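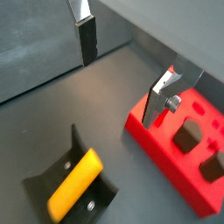
Die Teleoperationsdaten für die Aufgabe »Stift aufnehmen und einsetzen« entstehen am Messplatz 2 des Projekts Ukitz. Die Bedienperson führt den Arm über einen kinematisch gleichen Führungsarm, aufgezeichnet werden Gelenkwinkel, Greiferöffnung und die Bilder der Handgelenkkamera. Eine vollständige Vorführung umfasst Anfahrt, Griff, Transport und Ablage; abgebrochene Versuche werden gesondert gespeichert und nicht gelöscht. Für die Beurteilung der Anfahrt ist vor allem die Lage der Fingerspitzen zum Werkstück maßgeblich. Am roten Kunststoffblock reicht die Spitze des metallischen Fingers in einen Schlitz, der schwarze Finger mit der geriffelten Auflage steht über der freien Tischfläche. Solche Stellungen erhalten im Protokoll die Kennung K (Kontakt oder Kontakt nicht auszuschließen), da die Kamera allein keine Aussage über die Kraft zulässt. Die sechseckigen Vertiefungen auf der Blockoberseite dienen beim Nachbearbeiten als Bezugspunkte für die Bildregistrierung. Der gelbe Zylinder liegt schräg im schwarzen Halter.

Angaben zur Aufnahmereihe

Bisher liegen 3.346 Vorführungen vor, davon 600 aus dem November. Eine Vorführung dauert im Mittel rund 47 Sekunden. Die Auswertung der Griffphase hat Chun-hung Kao übernommen, die Einweisung am Führungsarm Blair Gourlay.

Neue Bedienpersonen fahren zunächst 70 Durchgänge, die nicht in den Trainingssatz eingehen. Danach werden Bahnlänge und Zahl der Korrekturbewegungen mit dem Bestand verglichen. Handgeführte Vorführungen, bei denen der Arm kraftfrei geschaltet und direkt am Gehäuse bewegt wird, laufen unter der Reihe Skular. Sie sind in der Griffphase ruhiger, verdecken aber häufig die Sicht der Außenkamera. Ein Mischen beider Reihen ist derzeit nicht vorgesehen.

Die Zeitstempel von Kamera und Gelenkdaten werden vor jeder Sitzung abgeglichen. Aufnahmen mit der Kennung K bitte nur zusammen mit der zugehörigen Protokollzeile weitergeben.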